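What I will buy this year, and what I will not

2023-05-11

In December I wrote that I would order the second arm before summer. I did not do it, and some readers asked me why, so I write down my numbers.

My budget was 1,002 dollars for everything that is not the arm itself. The seller in Britville, a small shop called Plaleo, asked 616 for a gripper with cables and a spare set of fingers. It is a fair price. But after it I also need a mounting plate, a power supply and an emergency stop, and with shipping the total went over my limit.

So I made a different plan. For three months I work only in simulation, with the kitchen tasks, and I keep the money. My old computer is enough for this if I render at night. The kitchen is good for planning because it shows me what reach I need - the distance from the base to the back burners is the number I was always guessing wrong. I almost bought an arm that is too short.

I also asked for an offer from Bañuelos, who sell used arms with three months of warranty. They have not answered yet. If their price is good, I will drive to Fulteston to see one working before I pay anything.

Still open: the table. I want steel, but steel is heavy and my floor is old.
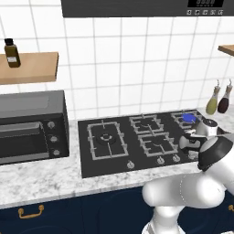

The simulated kitchen, with the gripper in front of the white kettle and the back right burner on.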